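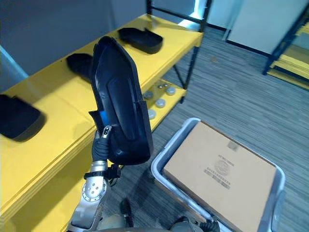 仓储与现场物料课讲到第三次,要处理一个听起来不值得上课的问题:东西放在层板上,到底怎样才算“放好了”。教科书的回答通常是一句口号,厂里的回答通常是一张贴在柱子上的彩色标准图。我两样都不太信。口号没法检查,标准图大多是在布置完的那天下午拍的。拿一个普通的双层料位来说,黄色层板,黑色立柱,上层放黑色的长形浅盘,下层放银灰色的圆柱形短件,最里头还有一小堆半透明的小东西。多数人看一眼会说“挺整齐的”。可是上层的浅盘有的圆头朝里,有的斜着搁,下层的圆件散在板面上,彼此没有固定的间距。它算整齐还是不整齐?请先把自己的答案写在讲义空白处,课后再回来看一遍。

本讲用到的词

料位:一种物料占用的那块地方,有边界,有名字。没有边界的地方我在这门课里一律叫“板面”,免得把它抬举了。

浅盘:边缘有一圈凸起的扁盘,中间凹下去。它可以是容器,也可以本身就是产品或半成品。看外形分不出来,要问。

散件:没有容器,直接落在板面上的件。

朝向:一个不对称的件,哪一头冲着取料的人。

节距:相邻两件同一位置之间的距离。很多资料把它和“间隙”混着用,作业里请分开写。

一、层板的颜色能说明什么

先说颜色。黄色在很多车间里被赋予了含义:待检、暂存、注意、通道边线。同一个颜色在隔壁车间可能只是采购时有现货。往年有同学交上来的观察报告,第一句就写“黄色货架表示该区域为暂存区”,依据是某本手册。我在旁边批了两个字:谁说?

颜色要成为信息,至少得满足一个条件:同一个现场里有人能指着另一种颜色,说出它的不同含义。如果全场只有一种颜色,它就什么也没说。去现场观察的时候,请先找第二种颜色,再谈第一种。

对深色物料来说,浅色板面倒是有一个朴素的好处,就是看得见。黑盘放在黄板上,轮廓清楚,少一个、歪一个,远处也能发现。银灰色的件放在黄板上差一些,光线一强,顶面反光,边缘容易糊掉。半透明的小件最吃亏,放在哪种颜色上都不太显眼,放得越靠里越容易被忘。这些是可以自己验证的,不需要相信我。找几个颜色不同的瓶盖,放在黄色卡纸上,退后几步看。

二、上层和下层

流行的说法是“常用的放在齐腰处,重的放下面,轻的放上面”。这条规则在搬箱子的仓库里大致站得住。到了装配台旁边的小料架,它就不太够用了,两层之间高度相差不大,件也都不重,决定放哪一层的往往是别的理由:

手进得去进不去。下层头顶上压着一块板,手要平着伸进去。矮的件放下层没有问题,高的件或者要竖着提起来的件就麻烦。浅盘如果拿起来以后习惯翻成竖直的,放在上层会舒服得多,上方没有东西挡着。

眼睛看得到看不到。站着的人看下层,看到的主要是靠前沿的那一条。靠里的东西要弯腰。一件物料如果一个班次里没有人弯腰去看,它在账上存在,在现场等于没有。

掉下来会怎样。圆柱形的短件平放的时候很老实,一旦侧过来立在边上就会滚。靠近前沿的那一个最值得注意。板边有没有挡条,请大家去现场用手摸一下,不要从远处判断。

我对“轻上重下”的不满在于,它让人以为问题已经有答案了。Eetu Leinonen 给这门课做过一次客座,他的讲法比我的温和,他说这条规则“作为起点可以”。我同意它可以作为起点。我没见过几个人从那里继续往前走。

三、浅盘的朝向

浅盘如果两头对称,这一节可以跳过。问题在于许多浅盘并不对称,一头圆,一头收窄,或者一端多出一个小凸片。轮廓有点像鞋底的那一类尤其典型:中间的凹面是长的,两头宽窄未必一样,翻过来和转过去是两回事。

有人主张所有不对称件必须统一朝向。理由是取的人不用想,手伸过去就是对的。反对的人说,取起来以后反正要在手里转一下,统一朝向只是把转的动作挪给了放的人,总的工夫一点没少。两边都讲得头头是道,两边都很少拿出数据。

我们自己做过一次小测。地点在学校的实训间,时间是三月,物料是从旧线上淘汰下来的塑料浅盘,取放合计 218 次,一半统一朝向,一半随手放。结果是统一朝向的那一半取得稍快,放得明显慢,加在一起差别很小,小到我不愿意写进结论。做测试的就那么几个人,而且都知道自己在被测。这种数据能拿来提问,拿来定标准就太勉强了。

有一点我比较有把握:朝向不一致的时候,人抓的位置也跟着不一致。抓在边缘凸起上和抓在盘面上,对盘本身的影响不同。凸起的边沿结实,容易捏住。凹面如果是要贴东西或者要对外的一面,就不该有手印。所以讨论朝向的时候,请先问一句“哪里可以碰”。答案定了,朝向往往就跟着定了。答案没定,画再多的标准图也只是在规定一种姿势。

还有叠放。浅盘带凸边,看着就像是给人叠的,很多人拿到手第一个念头是把它们摞起来省地方。请慢一点。凸边能不能互相咬住,要看底面的形状,顶面看不出来。咬不住的盘摞到第三个就开始滑,咬得太死的又会粘在一起,一提提起两个。平铺占地方,可是每一个都能单独拿。在没有弄清楚之前,平铺是比较诚实的摆法。

四、散件要不要进盒子

下层那种圆柱形短件,几乎所有咨询顾问都会建议装盒、上格、做衬垫。做一块带圆坑的衬板,一坑一件,缺了马上看见。照片拍出来很漂亮,我也承认它有用。需要问的是它对谁有用,代价由谁付。

衬板是按某一个直径做的。物料改版,直径大一点点,坑就进不去了,衬板作废,料又回到板面上,这回旁边还多了一块没有人敢扔的旧衬板。去过几家工厂的同学应该见过这种东西,通常塞在最底层。

散放也有代价,而且常被低估:
件与件相碰,顶面或边缘会留下痕迹。有没有关系,取决于那个面干什么用。
每次取的位置都不同,眼睛要先找一下。
清点靠数,数靠耐心,到了下班前耐心是最少的。
补料的人不知道补到哪里算满。

四条里面,我认为最后一条最要紧,也最好解决。在板面上贴一条线,线以内放料,放满为止。花不了几个钱,改版了撕掉重贴。它没有衬板好看,也没有人会为它写一篇改善案例,所以在年度评比里总是输。

Declan Fairclough 管过一个叫 Grustia 的小装配车间,他有一个做法值得记下来。新来的物料一律先散放,放到大家开始抱怨为止,再根据抱怨的内容决定做什么容器。抱怨找不到,就贴线分区;抱怨磕碰,就加软垫;抱怨数不清,才做坑位。他的车间看上去不怎么样,参观的人多半失望。我去的那个星期三,缺料单是空的。一天的情况说明不了太多,我也只去过那一天。

五、看不清的小件

每个料架最里面都有那么一小堆。透明的、半透明的、没有名字的,可能是盖子,可能是垫片,可能是包装剩下的。我在这里不猜它们是什么,请大家也不要猜。观察作业里最常见的扣分原因就是替看不清的东西起名字。写“半透明小件一堆,用途待问”,满分。写“密封圈若干”,扣分,除非你拿在手里看过。

这样较真有它的来由。整理现场的第一步通常是“区分要与不要”,而区分的前提是知道它是什么。起错了名字,后面的判断全是错的,并且错得很有条理。我看过一份台账,Ovetti 牌的旧料架清理,登记了 200 多种物料,其中有一大批名称写的是“备用”。备用是一种愿望,拿它当品名,后面的人没法查。

处理办法很土:拿一个小盒子,把那一堆放进去,写上日期和“谁认识它”,放在前沿最显眼的地方。有人认领就归位,没有人认领就交给料位负责人处理。不要放回最里面。放回最里面等于什么也没做,只是擦了一遍灰。

六、关于标准照片

很多现场要求每个料位旁边贴一张“标准状态”的照片。我对它保留意见,下面几条供讨论,不同意的同学欢迎写出来。

照片只有一个角度。从正前方拍,后排被前排挡住,露出一小段圆边,你没法据此判断后排摆得对不对。要看上层就得从高处拍,要看下层又得蹲下来拍,一张照片兼顾不了。

照片里的数量会被当成规定。拍的时候恰好放了几个,从此就成了“应放几个”,没有人记得当初只是恰好。

照片里不会有正在干活的样子。料架在用的时候,总有一件是拿在空中的,总有一处是空出来的,旁边的件也可能被碰歪。把这种状态判为不合格,等于要求料架别被使用。Price 系列的检查表里有一栏叫“静态整齐度”,满分 70,大部分料位能拿到接近满分,检查安排在午休时间。我建议另设一栏,干活的时候看一次,分数不必公布,先看看两栏差多少。

如果一定要有图,我倾向于画线图。线图画不出光泽和灰尘,只能画边界、朝向和满位线,恰好就是需要规定的那几样。画的人也不得不想清楚,哪一样打算规定,哪一样打算放手。

七、课堂练习

两人一组,找实训间里任意一个两层以上的料架,时间从下午两点到三点。带卷尺、铅笔、一卷纸胶带。手机请收起来。

先各自写,不要商量:
上层主要放的是什么,写形状和颜色,不写猜测的用途。
下层主要放的是什么,要求同上。
不对称的件,朝向是否一致。如果不一致,写出最离谱的那一个。
从站立的位置看不到的地方有多大,量一下深度。
哪一件最可能掉下来,为什么是它。

写完交换,把两个人写得不一样的地方圈出来。圈出来的部分就是这个料架需要讨论的部分,其余的先别动。往年有的组一上来就把所有东西搬下来擦架子,擦完按自己的喜好重新摆了一遍,摆得很美,第二天用料架的班级找不到东西。整理别人的料架之前,请征得人家同意。

然后只做一处改动。可以是一条线,可以是调一个件的方向,可以是把最里面的一堆挪到前面。改动要能在一分钟之内恢复原状。一周以后回去看,改动还在不在。如果不在,先别急着怪人家没有素养,去问问是谁挪的,当时他在拿什么。

八、作业

写一篇不超过两页的观察记录,下次课前交纸质版。要求如下。

事实和判断分两栏。左栏只写看到、量到、摸到的,右栏写你认为的。左栏里出现“应该”“显然”“为了”的,退回重写。

引用手册或者标准的,要写明那一条是针对什么物料、什么高度、什么节拍制定的。写不出来的可以引用,但请注明“适用性不明”。上学期有人整段抄了 Wunderance 的宣传册,连“焕然一新”都抄进去了。

不评等级。不要给料架打星,也不要写“总体良好”。

至少有一处写“不知道”。一处都没有的,我会找你谈谈。

阅读材料

本讲没有指定教材。资料柜里有一个蓝色文件夹,里面是往届的观察记录,选了写得好的和写得很糟的,没有标明哪份是哪份。读的时候留意左栏的句子有多短。Leinonen 那次客座的提纲也夹在里面,他对第三节的看法和我不同,认为统一朝向值得坚持,哪怕省不下时间,理由写在第二页下半部分。我还没有被说服,读完可以来和我争。

下一讲讲补料:谁补,什么时候补,补到哪里。请带着这次贴的那卷胶带来。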